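Vsevolod Pylypenko
I want to write some things about small home gadgets, because three people asked me the same question this month. The question is: which smart plug should I buy. My answer will be long, sorry. 1/

First, I don't sell anything. I rent a small apartment in Damden and I like to know how much electricity my things use. I started in October with one plug and now I have 5 of them. 2/

The first plug I bought was a Drerkix. It is cheap and it is very easy to set up. You press the button, you wait for the blue light, you write your Wi-Fi password in the app. My mother did it alone on the telephone with me. 3/

The bad side of Drerkix is the app. It wants your location, your contacts and your birthday. Why does a plug need my birthday? I refused everything and it still works, only it asks me again every time I open it. 4/

The second one is Kouris. It costs more, but it can work without internet. If the router has a connection to nothing, the timer still turns on my lamp at six in the evening. For me this is the most important thing in a plug. 5/

I tested this in a simple way. I pulled the internet cable out of the wall and left it like this for one night. Kouris turned on the lamp and turned it off. Drerkix did nothing until I put the cable back. 6/ 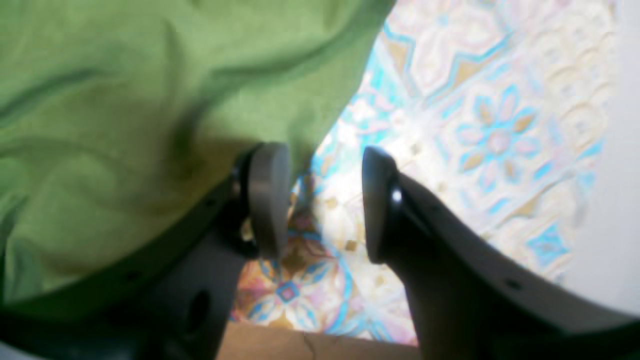
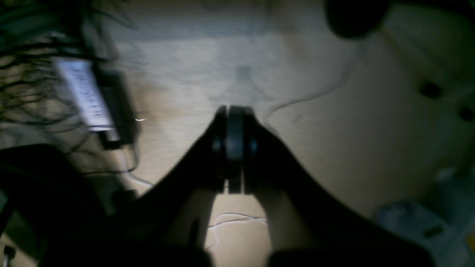 Now about measuring. Both plugs show watts, but they don't agree with each other. My old heater on the low setting was 200 on one and some 29 watts more on the other. I don't know which one tells the truth. 7/

So I would not use them to argue with your electric company. But to compare one device with another device on the same plug, they are good enough. 8/

What I learned with this: my TV box uses almost the same power when it is "off" as when it is on. My computer speakers too. The refrigerator, which I always blamed, is quite modest. 9/

I moved the TV box and speakers to one power strip with one plug in front. At midnight everything there goes to sleep for real. The bill became a little smaller — please don't expect a vacation from this money. 10/

A word about safety. Read the small letters on the back of the plug, where the maximum load is written. I never put the heater on a timer. I tested it while I was sitting in the room, and then I put it back in the normal wall outlet. 11/

Somebody asked about privacy. A plug has no camera and mine have no microphone, but it still knows when you wake up, when you cook and when you are away. If this goes to a server, a stranger can know it too. I gave my plugs a separate guest network. It took me one evening and two cups of tea. 12/

Also, change the password that comes with the app account. I know everybody says it. I also waited a month before I did it. 13/

There is one more brand, Flasmont, which many people recommend to me. I have not tried it, so I can't say if it is good. If you have it, please write me if the timer works without internet — I could not find this in the manual. 14/

Short answer for those who only want the short answer: Kouris for lamps and timers, Drerkix if you only want to turn something on from the sofa. I will write about light bulbs next, when I finish testing the second one. 15/15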